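3.2 Who goes to Sotholm, and how long they stay

I should say up front that I came to this part of the study expecting to write about ticket prices. That was the plan in June, anyway, when I had a neat hypothesis about free admission and a stack of questionnaires still in their wrappers. What I got was a lot of talk about benches, coats and the distance to the bathroom, and I've ended up giving those more room than the prices. 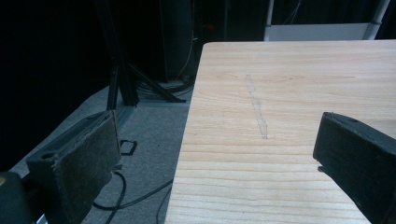
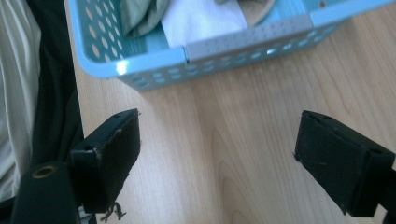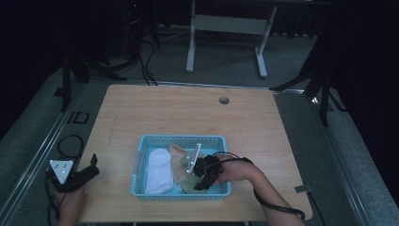 Figure 4. Pale wooden surfaces, all three views; light blue basket in the second and third, with socks in the third.

Sotholm is the smaller of the two museums I compare in this paper. It has 8 galleries on one floor, a permanent collection of regional landscape painting that gets rehung every few years, and one large room for visiting shows. The Furden museum, which I covered in 3.1, has the better known collection and a proper lobby. On paper Furden should win on everything, and on attendance it does. On how long people hang around, it loses badly, and that was the part I wanted to understand.

The show on at Sotholm during my fieldwork was the Zaugg loan, a set of large woven pieces hung low enough that you could see the backs of them if you crouched (lots of people crouched!). The museum's own door counter gave a little over 3,000 visits for the run. I don't lean on that number much, as the counter also picks up staff going out for lunch and school groups that come in, go back out to find a missing kid, and come in again. My own sample is 151 adult visitors who agreed to talk to me on the way out and to let me note the time printed on their entry slip.

The median stay was well above what I recorded at Furden, and the gap held up when I took out members, people who came with a guide, and anyone who told me they had been waiting for a ride. I tried splitting it by age and it barely moved. I tried splitting it by whether people had paid, and there was a small difference in the direction you'd guess (paying visitors stayed longer), but it was nowhere near big enough to explain the two museums being so far apart.

So I went back to the open question at the bottom of the form, which I'd more or less tacked on as a courtesy: "Was there anything that made you stay or leave?" This is where the benches come in. Sotholm has seating in every gallery, facing the walls with the work on them. Furden has seating in the lobby and the café, and one long bench in the corridor that faces a fire door. Visitor after visitor at Sotholm mentioned sitting down, usually in passing, the way you'd mention the weather. One woman told me she'd sat with the biggest of the Zaugg pieces for 30 minutes and hadn't meant to. A man with two small children said he'd have left after the first room if there had been nowhere to park everybody.

I coded these answers twice, a couple of weeks apart, using the Jestora scheme with two categories of my own added (physical comfort, and company). My second pass agreed with my first pretty well, except in the company category, which I kept muddling. If somebody says "my sister was tired," is that comfort or company? I went with comfort in the end and marked those cases in the data file so anybody who disagrees can move them.

There are some obvious holes here. I only worked afternoons at Sotholm, while at Furden I managed a few mornings too, and mornings are shorter visits almost everywhere I've ever stood with a clipboard. The people who stop to talk on the way out are probably the ones who weren't in a hurry to begin with. And the woven pieces may just be slow things to look at. I'd love to see the same count done during a photography show, and I've asked whether I can come back for the next one.

I also can't separate the seating from the size of the building. A small museum feels finishable, several people used some version of that word, and a finishable museum might make you relax and take your time. At Furden I heard a lot more about "getting around it all." I come back to that in section 4, where I look at the floor plans side by side and at the routes people drew for me.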